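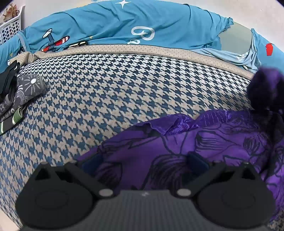
Marnie Tolbert
Writer, editor and only employee of this blog

December 7, 2018

OK quick one, I have to be out the door soon and I promised an update on the ticket.

So. Traffic court. Went. Survived. Still have a license.

For anyone who missed the June post: I got pulled over coming down the hill into Sisholm, the stretch where the limit drops from 50 to 35 right after the feed store. Officer had me at 58. I thought I was doing maybe 50. Not great either way, I know, and several of you told me so in the comments. Fair enough.

What I did wrong after that was put the ticket in the glove box and sort of decide it would keep. It did not keep. You get a window to answer and I missed it, so a second letter came, on much thicker paper, telling me to appear in person at the courthouse in Sarnow. No paying online at that point. No paying by phone. Appear.

My slot was 10 a.m. Everybody's slot was 10 a.m. That's how they do it, the whole room gets the same time and then you sit. Bring a book. I brought my phone and a guard made us all switch them off at the door, so I read the poster about jury duty over and over.

The waiting is the bad part. You hear everyone's business. A kid with no insurance. A man who kept saying the light was yellow, and the judge kept saying sir, and he kept saying yellow. A woman who had driven on a suspended license to get to work and was crying before she even got to the front. That one stuck with me. My thing felt pretty small after her.

A few people had lawyers. Theirs went first, which annoyed me until I worked out the lawyers probably had somewhere else to be. Mine went near the end. It took less time than ordering a sandwich.

Before you see the judge there's a hallway talk with the prosecutor, did not know that. She had a folder with my name on it and a very tired face. Clean record? Yes. Any reason for the speed? No, not a good one. She offered to knock it down to a lower speed if I pled guilty to that, 2 points instead of more, and drop the failure to answer. I said yes so fast. Maybe I should of asked for the no-points version, a friend got that once, but hers was in a different county and she had a lawyer.

Then the judge read it out, asked if anyone had promised me anything or threatened me, I said no ma'am, and it was done. She did tell me that the hill is where kids cross for the school bus. Said it very quietly. I'd rather have been yelled at.

Money, becuase people always ask:

Fine and surcharge, $394
Everything else (late fee, court costs, the driving class), and we land at $679 total

Ouch. I could have paid a lot less in June and stayed home. The clerk takes cards but there's a fee on top so I walked down to the bank on Lloyd Street for cash, in the rain, then back through the metal detector, belt off again.

Insurance I don't know yet. I'm with Cleltance and the renewal isn't till spring. Called them, held forever, was told they look at your record when they look at it. Helpful. If the rate goes crazy I'll shop around and post what I find.

The class is online, in chunks, and you can't skip ahead. There's a timer on every page. I've done the following distance chapter and the one on merging. I will admit I had the rule for a flashing yellow arrow wrong for my entire adult life.

Things I'd tell June me: open the envelope. Read the back, the deadline is on the back. Write the court date on the actual calendar. If you think you need a lawyer, call one before the hearing and not from the parking lot like the guy next to me.

And slow down on the hill, obviously. I've been taking it at 33 with a truck on my bumper every single morning. He can wait.

Comments are open but if you're going to tell me radar guns are a scam, somebody already did, twice. Chili recipe next time, I haven't forgotten. Gotta run.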